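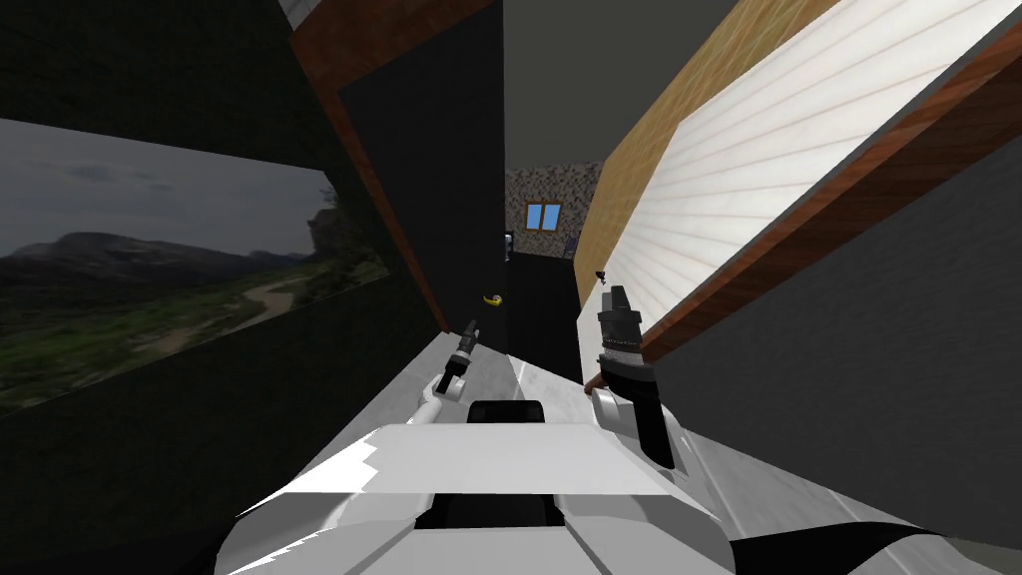 Notes from Kevbridge: teaching by remote control in a simulated house

The July teaching period at Kevbridge closed on Wednesday, and I have been asked by several readers to record how the sessions were conducted. The account that follows is my own and should be read alongside the procedure sheet, which Genowefa Żak maintains.

Our subject this term was travel through a home. The operator wears a headset, holds a controller in each hand and drives the robot through a rendered house, from one room to the next. Everything the operator does is recorded, and the recordings are later used for training. The house we call Brzozowska has a narrow corridor with a dark door on the left, fitted with a small gold lever handle, and a stone-textured room at the far end with a blue window. New operators are started in that corridor. It leaves very little room for careless arms.

Each operator was given 25 minutes at the controls, followed by a rest of the same length. We had tried longer sessions in the spring and found the later recordings poor. Seven operators took part, of whom three had never driven a robot before. Their first attempts were slow, and I would ask colleagues not to discard slow recordings on that ground alone. A pause before a doorway is often the most useful part.

The chief difficulty was the arms. A person walking down a passage does not think about where the hands are, and the operators carried this habit with them. Mr Olszewski's advice was to settle both grippers in front of the body before moving off, and to keep them there until the robot had stopped. Those who followed it brushed the walls less often. Turning was another matter - the base responds a moment after the hand, and most people overcorrect. We now ask for 13 practice turns in an open room before the first recorded run.

Door handles deserve a separate post. The lever must be approached from slightly above and pressed with a closed gripper, and the present software, Drorero, is unforgiving about the angle. Zbigniew Olszewski has written to the developers at Tonside and a reply is awaited.

Operators who wish to join the next period should write to Ms Żak, stating whether they are left-handed. The controllers can be exchanged on request, but the settings take a little time to prepare.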